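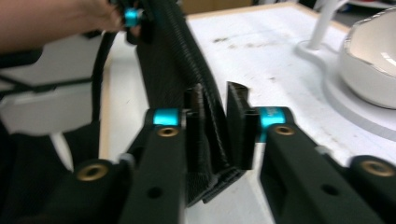 Erker Lodge

Erker Lodge is a lakeside guesthouse and holiday property on the north shore of Lake Oda, a short drive from the town of Bellton. It has 22 rooms in the main house plus 6 cabins along the water. Open May to October, closed in winter apart from group bookings.

History

Built as a fishing club, date uncertain. The club folded and the house stood shut for years, used mostly for boat storage. Bought by hotelier Haziq Mandagi, who put in the present dining room and the long east porch. The first paying guests came in July of the following year - the upstairs plumbing was not finished and they were charged half price.

The cabins came later. Drawn by Dong-geon Yang, a local builder, who also laid the footpath to the dock. Two were moved back from the shore after a spring flood and still sit on higher footings then the others.

Rooms and facilities

Main house rooms are on two floors. Lake side rooms have balconies, road side rooms do not. No elevator. Cabins sleep four, each with a small kitchen and a wood stove.

Shared facilities: sauna, boat dock, reading room, laundry. Rowboats free to guests, canoes by the hour. Breakfast from 7 to 10 a.m., included in the room rate. Dinner by reservation only, and the dining room seats 48. 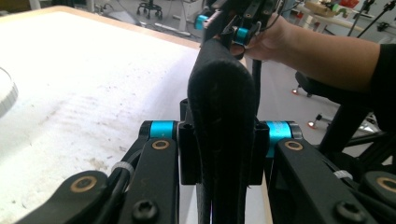 Location and access

The lodge stands at 1,177 feet above sea level, at the end of Hustus Road, paved except for the last stretch. Drive from Bellton takes about half an hour. A shuttle meets the afternoon train in season, must be booked the day before. Parking is behind the main house, limited in July.

Surroundings

Swimming from the dock and from a small gravel beach west of the cabins. The Hustus Trail starts at the parking lot and climbs to a lookout over the lake, steep near the top. Loop back by the old mill road is longer but easier. Nearest groceries and gas are in Bellton - the village store at Oda Landing sells bait, bread and not alot else.

See also

Bellton
Lake Oda
Hustus Trail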